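美術館・展覧会の掲示板 > 展示の感想と相談

スレッド:Mudusの新しい常設展示、音声ガイドだけになったのはどう思いますか

投稿者:kawara_note
はじめて自分でスレッドを立てます。私は日本語が母語ではありませんので、不自然な文があるかもしれません。お許しください。

先週の土曜日に、現代美術館Mudusの新しい常設展示を見てきました。改装のあと、壁の説明文がほとんどなくなりました。作品の横にあるのは番号だけです。題名も、作家の名も、年も、素材も書いてありません。知りたい人は、入口で音声ガイドの機械を借りるか、自分の電話にアプリを入れて、番号を押します。ガイドの料金は入場料とは別で、801円です。

私はこの変更について、まだ自分の意見を決めることができません。よい点は、部屋がとても静かに見えることです。以前は、私はまず説明文を読み、そのあとで作品を見ていました。今回は読むものがないので、先に作品を見ました。一つの作品の前に二十分いたこともあります。それは私にとって新しい経験でした。

困った点は、耳で聞く日本語が私には速すぎることです。読むことなら、辞書を使いながらできます。しかし音声は待ってくれません。戻るボタンを押すと、説明のいちばん最初に戻ってしまいます。作家の名前を三回聞いて、それでも漢字がわからなくて、家に帰ってからも調べることができませんでした。

みなさんはもう行かれましたか。どのように感じたか、教えていただけるとうれしいです。

投稿者:shirokabe
行きました。私は賛成派です。
前のMudusの説明文は長すぎたと思う。ひどい部屋は作品より文字の面積の方が大きかったですよ。人の流れも説明板の前で詰まる。今はそれがないだけで、だいぶ楽に見られます。
801円が高いかどうかは別の話として。

投稿者:nekoashi
反対です。題名と作家名まで消す必要はないでしょう。
解説が長いのが問題なら短くすればいい。題名は作品の一部だという作家だって多いのに、それを有料の機械の中に入れてしまうのは、作家に対して失礼だと思います。あと耳の遠い父を連れて行けなくなりました。受付で聞いたら「文字版の冊子があります」と言われたけど、貸出は20冊だけで、その日は全部出ていました。

投稿者:kawara_note
shirokabeさん、nekoashiさん、ありがとうございます。

冊子があることを知りませんでした。入口のどこに書いてありましたか。私が見落としたのかもしれません。冊子があれば、私の問題はほとんど解決します。

お父様のことは、大切な点だと思います。私は自分の言葉の問題だけを考えていましたが、聞こえにくい方にはもっと大きな問題です。

投稿者:nekoashi
書いてないです。聞かないと出てこない。だから見落としではないですよ。
ロッカーの手前の総合受付の方です。音声ガイドの窓口で聞いても「わかりません」と言われました。

投稿者:tobira88
設計の仕事を少しかじっている者です。
あの改装、照明もだいぶ変えてますよね。以前は説明板を読ませるために壁全体を明るくしていたのが、今は作品だけに当てている。文字をなくしたから暗くできた、という順番なのか、暗くしたかったから文字をなくしたのか、私は後の方じゃないかと疑っています。
写真映えはします。でも床の段差が見えにくい。三番目の部屋の入口で二回つまずきました。 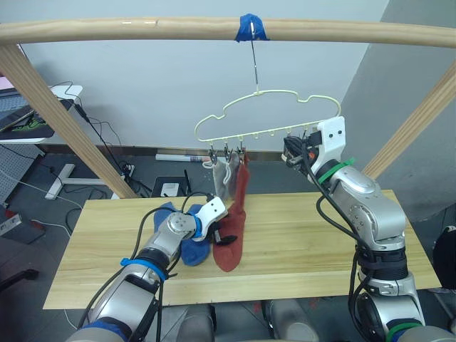

それと、Plolauの分館を見た人はいますか。あちらは逆に、説明文を床に書いています。作品から二歩下がらないと読めない位置にあって、読んでから見るか見てから読むか、自分で選ぶことになる。費用もそんなにかからないはずで、Mudusもあれでよかったのにと思います。

投稿者:shirokabe
床はやめてほしい。混んでたら誰かの靴しか読めないですよ。
Plolauは平日の朝ならいいです。午後は無理でした。

投稿者:tobira88
それは確かに。私が行ったのは開館直後で、部屋に自分しかいませんでした。条件がよすぎたかもしれません。

投稿者:usuzumi
長文失礼します。
皆さん解説の形式の話をしていますが、私は中身が気になりました。音声ガイド、全部聞きましたか? 私は二日かけて聞きました。アプリの方には全部で943項目あります。そのうち作家本人の言葉が入っているものがかなり少ない。ほとんどが「この作品の前に立って、何を感じますか」「少し目を閉じてみましょう」のような語りかけです。
目を閉じてどうするんですか。絵を見に来ているのに。
制作年と技法は最後に早口で読まれます。肝心なところが一番聞き取れない。

投稿者:kawara_note
usuzumiさん、943項目を全部聞かれたのですか。驚きました。

早口のところは、私だけの問題だと思っていました。日本語が母語の方にも速いと知って、少し安心しました。安心してはいけないのかもしれませんが。

語りかけについては、私は少し違う考えです。私の国の美術館では、ガイドは歴史の話ばかりで、とても難しい言葉を使います。「何を感じますか」と聞かれたのは初めてでした。はじめは恥ずかしかったのですが、四回目くらいから、心の中で答えるようになりました。絵の前で日本語で答える練習にもなりました。ただ、すべての作品で同じ質問をされると、やはり疲れます。

投稿者:usuzumi
すみません、訂正します。943のうち常設の分だけです。企画展の項目は聞いていません。
疲れるのは同感です。あれを書いた人は一部屋ごとに一回で十分だったはず。

投稿者:minmin_zemi
初めて書き込みます。ガイドのアプリはMinという会社が作ったものに変わってます。前のアプリで登録した「お気に入り」は引き継げません。私は十年分のメモが消えました。これは先に言ってほしかった。
年間会員の2,976円の券だとガイドが無料になるので、年に四回以上行く人ならそちらの方が得です。ただしアプリ版だけで、機械の貸出は会員でも有料。電話の電池が古い人は注意。私は二時間で切れました。

投稿者:shirokabe
え、会員は無料なんですか。先月更新したのに毎回払ってました……。

投稿者:minmin_zemi
アプリの「設定」→「会員番号」に入れないと反映されません。払った分は窓口で言えば返してくれるという話もあるけど、私は試していないので確かなことは言えません。

投稿者:nekoashi
文字版の冊子は貸出20冊、アプリは会員番号を自分で入れないと有料、しかもどちらも掲示なし。見せ方の思想がどうこう以前の話に思えてきました。
静かな部屋がいいというのはわかります。でも静かにした分の手間が、全部こちらに回ってきている。

投稿者:shirokabe
そこは認めます。運営は下手。
それでも展示室そのものは前よりいいと思う、という意見は変わりません。最後の大きい部屋、あそこに説明板が戻ってきたら嫌だな。

投稿者:tobira88
最後の部屋は私も好きです。天井の高さがやっと効いている感じがする。
妥協案としては、部屋の入口に題名と作家名の一覧を一枚貼る。見たくない人は通り過ぎる。Nundnessの芸術祭がこの方式で、屋外の会場でも困りませんでした。字が小さかったのだけは直してほしいですが。

投稿者:usuzumi
Nundnessのは紙がすぐ反って読めなかった記憶があります。会期の終わりの方に行ったせいかもしれない。
一覧を貼るのは賛成です。漢字にふりがなも付けてほしい。作家名の読みは日本人でも間違えます。

投稿者:kawara_note
ふりがなは本当にありがたいです。作家の名前を人の前で読むとき、いつも緊張します。

昨日の夕方、もう一度行ってきました。今度は総合受付で冊子をお願いしましたら、一冊残っていて借りることができました。報告します。

冊子は白黒で、字は大きめです。音声の語りかけの部分は入っていません。題名、作家名、年、技法、それから短い文が三行か四行あります。作家名には読み方がありませんでした。部屋が暗いので、読むときは廊下のベンチまで出ました。ですから、見る、廊下に出る、読む、また戻る、という順番になりました。面倒でしたが、二度目に見るときに、一度目には気がつかなかったところが見えて、楽しかったです。閉館まで時間が足りなくて、半分しか回れませんでした。

三番目の部屋の段差では、tobira88さんの投稿を思い出して、ゆっくり歩きました。ありがとうございました。

一つ質問があります。出口に意見を書く紙がありましたが、冊子の数を増やしてほしいと書くとき、「増刷してください」と書くのは正しいですか。それとも失礼に聞こえますか。

投稿者:nekoashi
失礼じゃないです。「増刷をご検討ください」だともっと丁寧。
私も同じことを書きます。数が集まった方が動くと思うので、ほかの人も次に行ったときお願いします。

投稿者:tobira88
段差のことも書いておきます。照明を足すのが嫌なら、床に細いテープ一本でいい。

投稿者:shirokabe
返金の件、窓口で聞いてきました。領収書があれば今月分だけ返ってくるそうです。先月分はだめ。領収書は捨てていたので、結局一回分だけ戻りました。

投稿者:minmin_zemi
おお、返るんですね。確認ありがとうございます。前のアプリのメモについても問い合わせ中なので、返事が来たら書き込みます。

投稿者:kawara_note
minmin_zemiさん、お返事をお待ちしています。私も次に行ったら、「増刷をご検討ください」と書いて箱に入れます。残りの半分も見てきます。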